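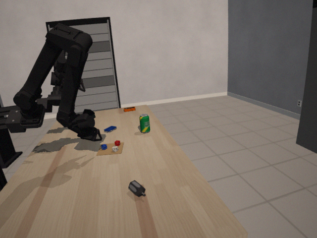 Before a new picking routine reaches the floor at Sorninen, it runs in simulation. The parts-sorting firm in Omcombe moved its small-item line to two-arm cells last year, and the job of setting them up went to people who had sorted by hand.

Rosine Maillard spent most of her working life at a bench. Her title is now cell technician, and her shift begins at a monitor. She loads a virtual table, places small objects on it and starts a batch. A full batch is 1,024 trials, each with the objects in slightly different positions. The software, Wusau, logs every missed grip, collision and timeout. She reads the failures and ignores the rest.

"Small flat things are the worst," she says. "A block lies low and the fingers have to come in at the right angle. A can is easy until the arm clips it on the way to something else."

Dice and soda cans are not Sorninen's product. They serve as test objects because their shapes are simple and their sizes are known. Customer parts are added once a routine passes on the basic set. Shadows are left switched on, as the vision model has to find a part whether or not an arm is blocking the light.

The line employs 157 people over 3 shifts, the same number as before the cells arrived. The division of work has changed. Lifting and repetitive sorting have dropped. Screen time has gone up, and so have reports of eye strain, according to Raghavendra Devadiga, who handles health and safety at the site. He has asked for a second break in the technician schedule. Management has agreed to a trial in September.

Pay is less settled. Technicians moved up one grade. Sorters who stayed on the manual line did not, although they now receive the parts the cells reject, and those tend to be the awkward ones. Syafiqah Osman, a sorter on the late shift, says her hourly count fell when the easy items went to the arms. Her target was lowered 2 months later.

Training takes place during paid hours. Haruto Fujimoto, who teaches the course, has dropped the programming unit and put the time into reading logs. The next intake starts on 09/08/2023.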